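Music Room > Instruments > How a Squeezebox Works

Last updated: October 19, 2024

How does an accordion make its sound?

Hi! I'm Arben Lazarević, and I play the accordion. I've played it at weddings, at school fairs, on a boat once (wobbly!), and every June at a street party where people dance until their shoes hurt. Kids always come up to me in the break and ask the same thing: where does the sound come from? So let's have a look inside, without me having to take mine to pieces again.

First, the middle part. That's the folded bit that looks like a giant paper fan, and it's called the bellows. When I pull it open, air gets sucked in. When I squeeze it shut, air gets pushed out. You can think of it as the accordion's lungs. If I hold the bellows still, I can press all the keys I like and you won't hear a note, just a lot of clicking.

Now for my favorite part, the reeds. A reed is a thin strip of metal, fixed down at one end and free to wiggle at the other. It sits over a little slot that's just a tiny bit bigger than it is. Air rushes through the slot, the reed starts flapping back and forth super fast, and that flapping is the note you hear. The A that orchestras tune to wiggles 440 times every second. Try wagging your finger that fast! (I've tried. No chance.)

Long reeds wiggle slowly and make low notes. Short reeds wiggle quickly and make high, squeaky ones. You can try something like it at home with a plastic ruler. Hold one end flat on a table, let the other end stick out over the edge, and give it a gentle twang. Then slide it in so less of it sticks out and twang it again. Hear how it went up?

So why don't all the notes play at once? Every slot has a lid, and the lids stay shut until I ask for them. On my right side I've got piano keys, and when I press one, a lever lifts a lid and lets the air get to that note's reeds. On my left side I have buttons, and some of those open several lids together, so one finger gives me a whole chord. That's how one person can play the tune and the oom-pah at the same time.
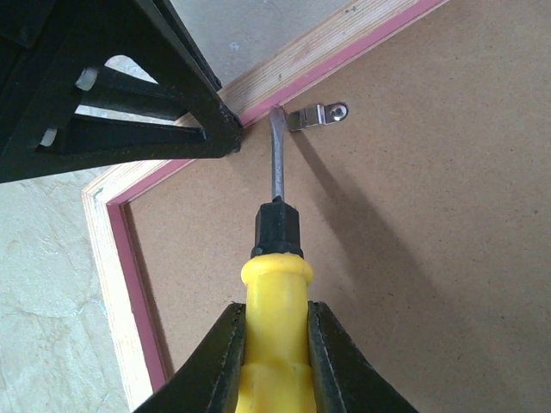 My own accordion is called Jovasano, which is a name I made up when I was nine, and it's stuck. It has four reeds for most of the right-hand notes. Two of them are tuned very slightly apart on purpose, and when they sound together you get a lovely wavy shimmer. Some dance players love lots of shimmer and some can't stand it. I like plenty!

You might have met some cousins of the accordion too. The concertina is smaller, usually with six or eight sides, and you hold it between your hands. The harmonica is the smallest of the bunch, and there your own lungs do the job of the bellows. Then there's the melodeon, which often gives you one note when you push and a different one when you pull, using the very same button. I borrowed one for a dance and got in a terrible muddle by the second tune.

If you ever get to try an accordion, sit down for it, put both straps on, and ask the owner to show you the air button. It lets the bellows open and close without playing anything, and it makes a great sleepy-dragon noise. Do that one first!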